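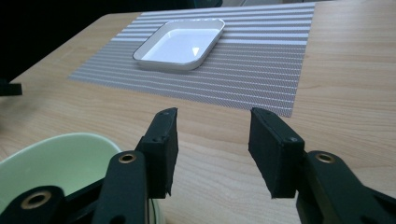
the gray and white striped mat, kitchen table

August, nearly midnight. Should be asleep. Writing fast before I lose it all.

Choir tonight. First full run of the Rorano piece with everybody in the room and it was a mess and then it wasn't so bad. Sigrun took it way too quick. She always does when she's nervous, her left hand starts going and we all go with it. Altos came in a bar early at the top of page six, me included. Me loudest probably. Honeylyn elbowed me. Deserved.

The concert is in Tevmont, in the old school hall, not the church after all. The church has a leak over the organ. Hall holds 265 if they put out the folding chairs and Reynaldo says 222 tickets are gone. Which made my stomach drop. Last year we sang to a lot of cousins. I kept thinking about it the whole drive home, missed the turn by the feed store, had to go all the way down to the bridge to turn round.

Throat scratchy. Please not now. Tea with ginger, no talking at work tomorrow if I can get away with it (I can't, inventory).

Things to sort:
black pants, hem
find folder!! the blue one
call Aileen re ride, she has room for one more
pay Crisanto the 50 for the bus deposit
cough drops, the plain kind

Crisanto stayed after and ran the tenor line with me on the piano so I could hear what I'm up against. He's so patient. Twenty minutes of it and he hadn't had dinner. The trouble spot is the long held note, everyone else moves and I'm stuck there like a fence post and I slide flat. He said think of it as leaning forward. I tried leaning forward for real and he laughed, said no, in your head. Better though. Third time through I heard it lock and got goosebumps all the way up my neck. Want that again.

Mom called at dinner time, I let it ring, felt bad, called back at nine. She's fine. Knee is the same. She wants to come to the concert but not the drive, so now I have to work out who's coming up from Catacutan Street that could take her. Maybe Reynaldo's sister. She said is it going to be long and I said an hour and a bit and she said hm. She asked if there'd be anything in it she knows. One song, Mom. The lullaby. She started humming it right there, in the wrong key, and I had to put the phone down on the counter for a second. Haven't heard her do that since the old house. Didn't tell her. 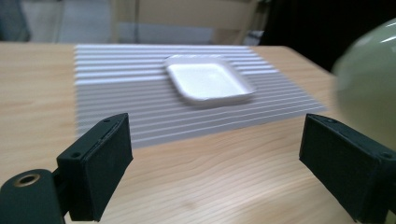

table again, little white dish on the mat

Ate standing up, rice and the last of the beans. Didn't water the tomatoes. Do it first thing, they looked sad yesterday.

What else. Honeylyn's solo. She's got the verse in the second half and she's sick about it, wants to give it back. I told her in the parking lot she's not allowed. She sounded so good tonight, even with Sigrun galloping. Kind of a dark sound, I never noticed before because I'm always standing right next to her and all I hear is me. She said her hands go numb. I said hold the folder tight. Not great advice but it's what I do. I'll write her a card maybe. Will forget. Write the card.

Also Sigrun and Reynaldo had words about the encore. She wants the Pirnero song, he says we don't know it and he's right, we've sung it twice. She said twice is plenty if you practice at home and looked right at the altos. Nobody laughed. Then she brought out the box of plums from her tree and it was all ok again. Took four. Ate two in the car at the light. One is still in my coat pocket, go get it before it turns to soup.

27 pages in the folder and I know maybe half by heart. Going to try the bus trick, cover the words and go by the first letter. Did that for the spring thing and it worked untill the very last song.

Woke up at five today for no reason, that's why I'm so dumb tonight. Window was open and the neighbors dog going. If it happens tomorow I'll just get up and run the Rorano in the bathroom with the fan on.

Note to self, the long note. Lean forward.

Ok. Plum, then bed.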